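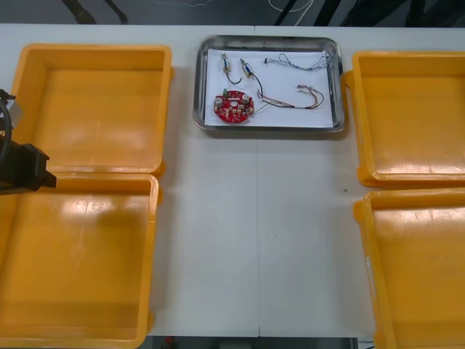

Sorting of mixed electronic parts at the Prakwood bench follows a revised layout starting with this issue of the newsletter. The change was drafted by Zarmeena Kiani and checked by Naveed Warraich, and it replaces the single-bin method that had been in use since February. Under the new layout, unsorted parts go in one stainless steel tray at the top of the table, with two yellow plastic trays down each side to receive them. The steel tray is lined with a sheet of white paper. Small parts with thin leads, such as the two brass-and-silver cylinders with black wires, are much easier to find against paper than against bare metal, and the round red circuit board can be lifted by its rim without scraping the tray floor.

Bench users should note the following.

**Loading.** Place parts on the paper with space between them. Do not pour. A poured load has to be untangled before anything can be sorted, and most of the bent leads reported to Lena Gajewski this spring were bent during untangling. Bundled wires go toward one side of the paper, clear of the boards. The maximum load is 19 parts per tray. Larger lots are split.

**Assignment.** Upper left takes boards. Lower left takes cylindrical parts with leads attached. Upper right takes harnesses with a connector fitted. Lower right takes loose wire and anything that cannot be identified within a minute or so of looking. Unidentified parts are not returned to the steel tray. They stay in lower right until Arsalan Hayat has gone through them.

**Paper.** Replace the sheet at the start of each lot, or sooner if it is torn or marked. Cut sheets are in the second drawer, in packs of 200. Please do not tape the paper down. Adhesive residue on the steel has been a nuisance to clean and it picks up solder crumbs.

**Tray condition.** The yellow trays are the older Fimosska pattern and some are worn. Scratches, scuffs and brownish marks on the plastic, of the kind visible on the wall below, do not affect use and need not be reported. Cracks do. A cracked tray is to be taken off the table and handed to Amna Durrani, who holds the spares. Clean with a damp cloth and mild soap only; solvent wipes dull the surface and may weaken the corners. 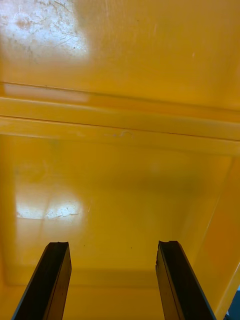

### Stock and labels

Spare trays on hand: 2. A further order has been placed with Lodhi, and no delivery date has been given. Until it arrives, trays should not be borrowed for the Mokavier benches.

Lot labels now run to 126. Numbers are not reused, including those of lots that were split. For a split lot, keep the original number and add a letter, written in pencil on the lot card. The card stays with the parts at every stage and is signed when the last tray has been emptied into its storage box.

Corrections to the assignment list go to Zarmeena in writing. Changes agreed before the next issue will be posted at the bench and printed here afterward.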